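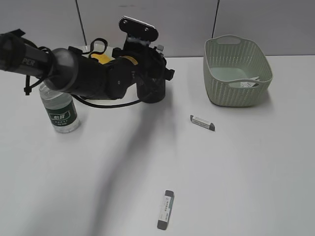
Shazia Baloch

How do you keep track of props in a one-person play?

I wrote a solo piece about my grandmother's shop and I'm performing it at the Maston in Nisbet. The script is short, almost 2000 words, but I play several people and each of them has something they handle: a scarf, a ledger, a pair of glasses, a tin of buttons. There is no crew apart from a friend who runs lights and sound from the back of the house.

In rehearsal I keep leaving things where the last character put them down. Then I need the ledger and it's on the wrong side of the stage, and I have to wander over there as somebody who has no business going there. I tried a prop table in the wings but there's only one exit and I lose the audience every time I use it. I've thought about miming everything. My director at Vorkska did that with her last show and it worked for her, but I like having the real objects. The buttons matter to the ending.

Does anyone have a system for this? I don't have money for a real set.

13 shares

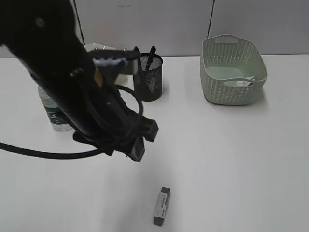

Replies

Kulsoom Rind

Mime it. Props are a pain and you'll drop one on opening night. I did a solo show in January with a chair and nothing else. If you want the buttons just keep some in your pocket.

Hawi Hadgu

I don't agree that you have to mime it. You can keep the objects, but they need a home on stage and the moves have to be written into the script.

Go through your script with a pencil and mark every place where you pick something up or set it down. Write where it is before and where it is after. You'll probably find a couple of spots where a character puts something down only because you ran out of things to do with your hands. Cut those first. For the rest, give the line when the prop goes down, and rehearse putting it down as part of the line. Run the whole play once with moves only and no words. It's dull but it fixes most of this.

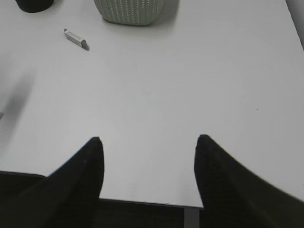 The buttons are a separate problem from the scarf and the ledger. If the ending depends on them, they should be on stage from the top and stay put, so the audience has seen them all evening and you never have to fetch them. I'd move them out of the tin, which will rattle when you don't want it to, and into something with a cloth in the bottom. A pale gray-green basket with the small holes, like the one on the white table, would suit a shop and wouldn't shine under the lights. Line it well or the little buttons may go through. Ask your friend in the booth to check it's in place before the house opens, and reset everything yourself after each run.

2 comments

Plomeo Community Help | Contact us | © April 2025 Plomeo | Back to top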